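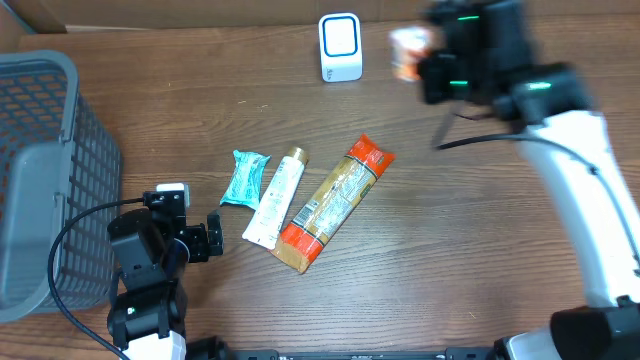 Rostedura Tech Desk
@rostedura_tech · Thursday

Thread on the audio setup for the Rostedura night walk, for the people who asked after the January run. Mostly radio, some batteries, one complaint about a bridge.

Format first. A guide leads a group through the old streets of Goltau after dark. Everyone wears a headset. Music, sound effects and the guide's voice all come through it. Maximum group size is 22, set by the narrowest stairway on the route and not by the equipment.

The route is 3,262 feet, measured with a wheel along the line the guides walk. The map apps give a shorter number because they cut across the fish market, which is gated at night.

The transmitter is an Emura belt unit on the guide's left hip. It takes two inputs: the headset mic and a small player with the cues loaded in order. Both are mixed in the unit and sent out as one stereo signal.

We started with a fixed transmitter on the roof of the Caron theater. Stated range was 800 feet in open air. Goltau is stone walls and right angles. Coverage ended at the first corner past the box office.

Moving the transmitter to the guide fixed most of it. The group is normally within one storefront of the signal, so output power can stay at the low setting. Low power also keeps us out of the headsets of the group behind.

Which brings up channels. Two groups can be out at once. Even departures use channel 2, odd departures use the first one. The channel switch on every headset is taped over before handout. People will press any button they can reach.

Tape color matches the departure. If a headset comes back with the tape lifted, it goes in the check pile regardless of what the wearer says about it.

Voice over music: the player ducks when the mic opens. Attack is fast, release is slow. With a fast release the music jumped back up between sentences and several people reported it as a fault. It was working as set.

Wind is the main problem with the mic. Foam alone is not enough on the harbor side. We use foam plus a fur cover and a high-pass filter, and the guide is told to turn their back to the water before the long speech.

The bridge. It is a steel footbridge with a tall railing. Signal drops out for anyone who lags behind at the near end while the guide is already down the far steps. I tried a different antenna angle. No change.

Current fix is procedural. The guide stops in the middle of the bridge, waits for the last person to step on, then walks. The cue playing at that point is a loop with no fixed length, so it can absorb the wait.

Every cue is built that way now. Each one has an intro, a loop and an exit. The guide presses once to leave the loop and the exit lands on the beat. No timeline, no countdown. Crosswalk signals do what they want.

Batteries. Headsets are charged after every night, including the ones that were not handed out. Cold weather takes almost a third off the run time. A full charge still covers two departures with margin, but we swap between departures anyway.

Volume is limited in the headset, not in the mix. One ear cup sits slightly open by design so people can hear traffic. We get requests for a sealed pair. The answer is no.

Spares: the tail guide carries them in a shoulder bag, powered on and already on the right channel. Swap time is a few seconds. Pairing a cold headset on the sidewalk took long enough that the group lost the story.

Cleaning: ear pads are wiped at return, covers are replaced, pads come off once a week for a proper wash. Allow drying time. Damp pads slide.

Known issues: occasional hiss outside the Caron stage door when their own wireless is on. The left channel on the older belt unit is a little quiet. It is on the bench.

Replies are open for questions about the ducking settings. For tickets, ask the box office. I don't have access to bookings.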